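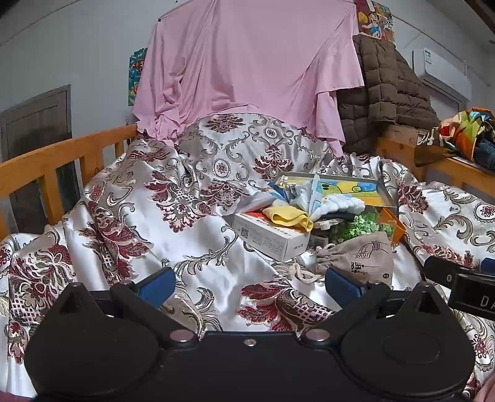 Ata da reunião do clube de robótica Sturumora
10 de setembro de 2026

Começámos com atraso, como de costume, porque a chave da sala estava na portaria errada e eu tive de ir lá abaixo duas vezes. Fiquei eu com a ata outra vez (já é a terceira seguida, fica aqui o protesto por escrito!). A ata de março foi lida na diagonal e aprovada, só com uma correção: o torneio chama-se Taça Milletti e eu tinha escrito "Miletti" do princípio ao fim.

1. Projeto da pinça de mão

Foi o ponto que nos levou mais tempo, e ainda bem, que é disto que a malta gosta. Relembrando para quem faltou: este semestre gravamos demonstrações em casa, com a pinça na mão, a pegar em coisas do dia a dia, e depois o grupo de software treina o braço com esse material. Temos 1127 gravações guardadas no disco do clube. Fiquei mesmo contente com o número, confesso, mas o grupo de software avisou logo que muitas são parecidas umas com as outras - mesa lisa, caixa direita, fundo branco.

A conversa foi então para as superfícies moles. Pegar numa caixa de cartão pousada numa colcha é outra história, o tecido faz pregas e se uma pessoa desce demais as almofadas azuis da pinça trazem pano agarrado. O mesmo com bolsas de cordão, embalagens transparentes e panos dobrados. Houve quem achasse que devíamos esticar sempre bem a roupa da cama antes de gravar. Eu fui contra, e a maioria também: numa casa a sério ninguém estica nada para o robô passar. Ficou decidido que as dobras ficam como estiverem.

Também se discutiu se as embalagens vazias e os papéis amarrotados contam como objeto ou como lixo. Discutiu-se demasiado, na minha opinião. Contam como objeto, com etiqueta própria, e quem anota é quem grava.

Regras que ficaram assentes:
- cada sessão dura 15 minutos, com pausa a seguir (o pulso agradece)
- misturar sempre coisas rígidas e coisas moles
- verificar os parafusos da pinça antes de começar
- passar os ficheiros para o disco no próprio dia, por favor, por favor

2. Almofadas e peças

As almofadas de reserva vêm da Sekov e ainda não chegaram. Temos 2 pares bons e um terceiro que já perdeu a textura toda e só serve para treinar a montagem. Fico eu de ligar para lá. Surgiu a ideia de imprimirmos as nossas em material flexível e o grupo de mecânica ficou de trazer uma amostra, mas sem prometer cor nem prazo.

3. Taça Milletti

Inscrevemos uma equipa de 6 pessoas na prova de arrumação. O regulamento novo pede que o braço separe objetos misturados e os ponha em caixas abertas, o que nos calha muito bem. Falta o transporte. A carrinha da Escola Somogyi pode levar-nos, desde que o braço vá desmontado, e aqui houve alguns suspiros de quem o montou da última vez. Votou-se e passou, com uma abstenção (minha, que enjoo em carrinhas).

4. Outros assuntos

O armário do fundo continua sem fechar. Pediu-se outra vez que não se guardem lá baterias. As quotas estão em dia, tirando a minha, que paguei no fim da reunião - fica registado.

Pendentes para a próxima: amostra das almofadas, resposta da Sekov, lista de etiquetas revista pelo grupo de software e alguém que faça a ata sem ser eu.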